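Lollon planning and control — minutes, November

Present: Natalina Marchetti (chair), Corrado Bianchini, Cúc Phan, Viola Marras (minutes)
Apologies: Natalina Tedesco

1. Minutes of the last meeting
Agreed without changes. Corrado's action on the log format carries over.

2. Perception
Cúc has merged the new segmentation branch. Thin chrome rails still come back from the depth filter as gaps, and the map then treats the inside of a basket as free space.
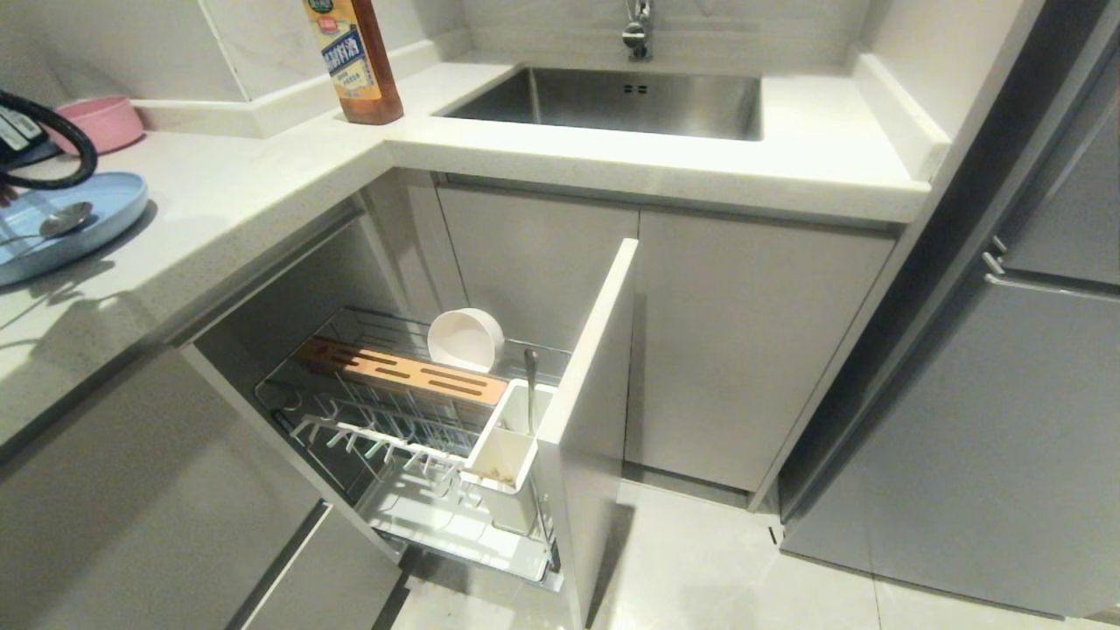

The rail problem matters most for the pull-out task. Viola asked whether we could fit a box to the whole basket and skip the rails. Cúc said no — the knife block lies on the upper tier with the cup tipped over behind it, and a single box would swallow both. She will try fitting lines to the rails first and fall back to a coarse mesh. Threshold stays at 22 until she has results.

3. Planner
Corrado reported 251 planning requests from the Clatcombe runs. 17 timed out, all with the target below counter height. He wants to seed the search from the last good joint state and raise the timeout to 30 seconds for testing only. 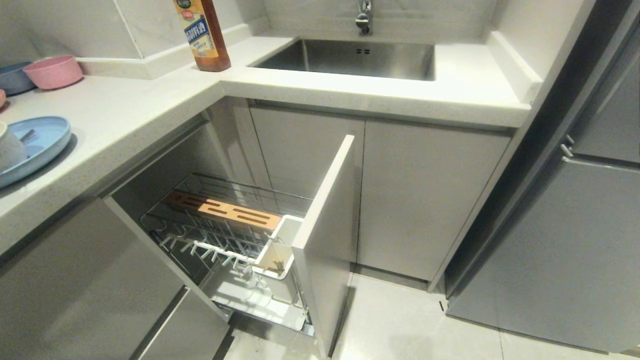

Natalina M. was against a longer timeout in the main config, even for a short period. Agreed to put it behind a flag, off by default. The Strand collision checker is not to be upgraded until the seeding change has been tested on its own.

4. Control
The wrist controller still overshoots on short downward moves. Viola suspects the velocity limit is applied before smoothing. Corrado disagrees but will check the order of the calls. 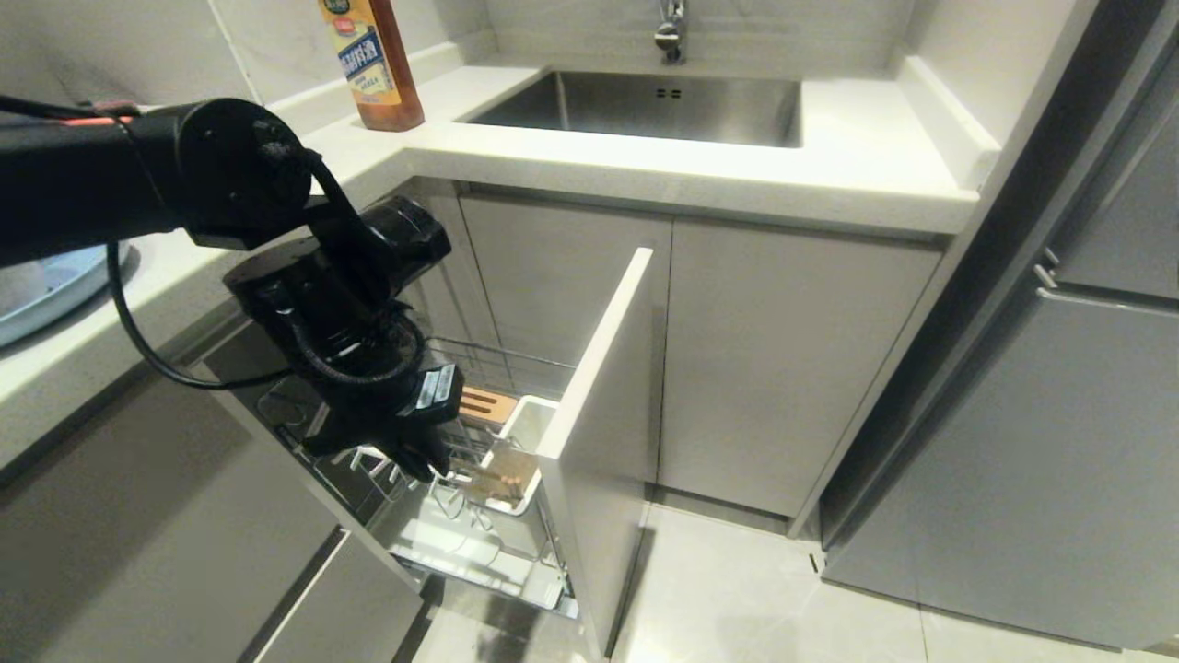
5. Actions
Cúc — line fitting for rails, results to the Isinari channel
Corrado — seeding change, timeout flag, log format, call order in the wrist controller
Viola — replay script for the timed-out requests
Natalina T. — review of the planner branch, to be confirmed with her

Meeting closed at 4:30 p.m.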